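Tonberg two-finger gripper, after a February of whiteboard duty

I bought the Tonberg to replace an Ircombe that had served me well and then, one morning, didn't. My test for any gripper is the same: pick up a whiteboard marker and draw something a second-grader would recognize.

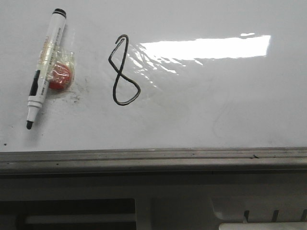
A marker is a mean little object. It's round, it's slick, and it rolls. Out of 30 tries from flat on the board, the Tonberg fumbled 5, all of them with the barrel pointing away from the arm. The Ircombe did worse, though it was quieter about it – the Tonberg whines like a dentist's office.

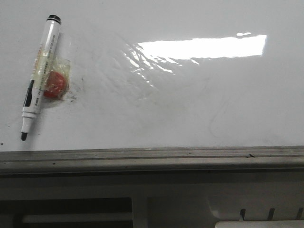 Marker on the board, with a wrapped red item beside it.

Hanneke Bosman, who shares my bench, thinks the flat fingertips are too narrow for pens. I think they're fine once you turn the grip force down from the factory setting, which seems meant for walnuts. 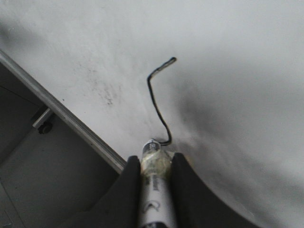 Wrist camera view: the marker between the fingertips, clamped at the tape.

The wrist view is the best part of the kit. The manual is the worst, and I've read it twice. Four stars, one of them for the camera mount.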